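We use cookies to remember your settings. By continuing to read you accept this.

Print this page | E-mail this page

How to plan the budget for hand-held grippers and home recording

By Damir Gashi
April 8, 2021

In our group at Heteo we had to write a purchase plan for hand-held grippers twice. The first plan was too short and it was returned to us. The second was accepted, and this page follows the order in which we wrote it. It is meant for a small team which wants to record picking and placing by hand, in normal homes, and which has to ask another person for the money.

I write the amounts in pounds and without tax. Your prices will be different, so please take the method and put in your own figures.

Step 1. Write down the tasks before you look at any catalogue

Take one sheet of paper and write what the gripper must hold. Write the real objects, with their largest width and their weight. Our sheet began with cups and packets, and only later Khoa Ninh added soft toys and clothes. This changed the plan very much. A soft toy can be pressed until it is quite thin, so the opening of the jaws is less of a problem than I expected, but the pads must hold it from both sides without slipping on the fabric. A hard box does not forgive you in the same way: if it is wider than the opening, you cannot pick it up.

Put a mark next to each object which you consider necessary. The objects without a mark are not allowed to decide the purchase.

Step 2. Decide how many complete sets you need

A set means the gripper, its cameras or sensors, the cables, the storage for the data and the case for transport. Do not plan the gripper alone. In our first plan we had the gripper on one line and nothing for the rest, and Pickering, who sold us the cases, had to wait for payment until September.

For a team with one person recording at a time, one set for work and one set in reserve is enough. If two people record in different homes on the same day, you need a third. I would not go further before the first month is finished.

Step 3. Ask for the quotation in separate lines

Ask the seller to give a separate price for each of these:

- the gripper body with the handle
- the sensor module and its mount
- finger pads, one pair
- spare linkage parts and screws
- delivery, and the cost of sending a unit back
- training or help by telephone, if it is not included

Our first quotation from Ikorel was 3000 for one set, as a single line. We asked for it again in separate lines and it came back as 2951, because the delivery had been counted for two boxes. The difference is small. What was more useful to us is that we could now see the price of a pair of pads, and the pads are what you will buy again.

Step 4. Plan the consumables by hours of use

Pads, cables and small screws should have their own heading. Estimate how many hours you will record in a month, then ask the seller after how many hours the pads should be changed. If the seller does not know, change one pair early in the project, keep the old pair and compare them under a lamp. We put 180 a month for consumables and in the first months we spent almost all of it.

Fabric is hard work for pads in another way than plastic. Fibres stay on the surface and you must clean it. Write the cleaning cloths into the list too, although they cost very little, because otherwise someone buys them with his own money.

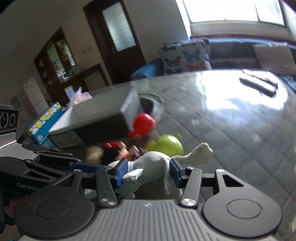 Lợi Võ read the draft of this page and answered that the consumables are still too low on it. "You have counted the pads and you have forgotten the objects," he wrote. "If you want a hundred different things to pick up, someone must pay for these things, and also for the bag in which they travel." He proposed a heading only for objects, with a fixed sum for each home. I agree with him and I have put it in as the next step.

Step 5. Give the objects their own heading

You can use what is already in the home, and this costs nothing, but then you cannot repeat the same task in the next home. A mixed way is more practical. Buy a small basic group of objects which goes everywhere, and use the household's things for the remaining tasks. Toys are good for the basic group. They are cheap, they are light, and you can have soft ones and hard ones. Buy every object of the basic group in double. We did not, and when the shop stopped selling one of them we had to start a part of the recordings again.

Step 6. Count the time of people

This is the largest part of the budget and it is easy to make it too small. For each home, write down:

- travel there and back
- preparing the place and checking the cameras
- the recording
- putting everything back as it was
- copying and checking the data in the evening

In our case the recording was less than half of the day. Afonso Caldeira kept a notebook of the times in Flelwood, where we did the first homes, and the copying of data took much longer than we had planned. If you rent the sets by the week, remember that you pay also for these evenings.

Step 7. Compare renting and buying

Take the price of the complete set and divide it by the weekly rent. The result is the number of weeks after which buying becomes cheaper. Add to the buying side the repairs after the guarantee, and to the renting side the deposit and the insurance. If your project is shorter than this number of weeks, rent. If it is close, ask the seller whether a part of the rent can be taken off the price later. Ikorel agreed to this, but only when we asked before signing.

Step 8. Write the one-page summary

The person who approves the money will probably read only one page. Put the total first, then the headings, then what happens if the sum is reduced. Say clearly which set or which homes you would leave out. Nhàn Mạch approved our second plan after one question, and it was about the insurance during transport, so please have this number ready.

Print this page | E-mail this page

Related items

Choosing a transport case for fragile equipment
How much storage for one week of video?
A simple form for borrowing objects from a household
Renting or buying: our table for small teams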